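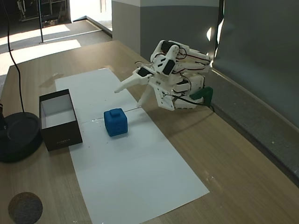 Blue cube on the white paper.

Trading with me: the stuff people keep asking

I get the same handful of emails about my card collection, so I finally typed up the answers. Grab a coffee!

What do you collect?
Mostly minor league hockey, and mostly the Ononlow team sets (the regional ones they gave out at the rink, with the awful purple borders – I love them). I also pick up anything from the old Costia sticker albums. I'm at 3,184 cards right now and yes, my spare closet is full.

Do you have a want list?
I do! It has 339 cards on it, and I update it whenever a package shows up. Ask and I'll send you the latest copy. If you only have one card off the list, I still want to hear from you.

Are you trying to finish a set?
The big Gittins set, all 1,296 cards of it. I started it as a kid, quit for years, and came back to it last July. The goalie subset is killing me.

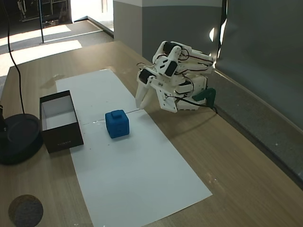
The cube again, with the open box next to it.

How do you ship?
Penny sleeve, top loader, team bag, bubble mailer. Please don't put tape right on the top loader – I've spent whole evenings picking that gunk off. Painter's tape on the bag is great.

Who mails first?
If we've traded before, we both just send. If it's our first swap, I'm happy to go first as long as the deal is small.

Do you sell cards?
Not really. I sold 2 last year and missed them both right away, so I'd much sooner swap.

Will you take beat-up cards?
Sure, for the Costia stuff especially. Soft corners, gum stains, some kid's name in pen on the back, all fine with me. For Gittins I'm a little pickier, but a decent crease won't scare me off if it fills a hole.

Where can I find you in person?
I'm usually at the Ukow card show, over by the dime boxes, and I get there when the doors open at 9 a.m. Come say hi and bring your doubles!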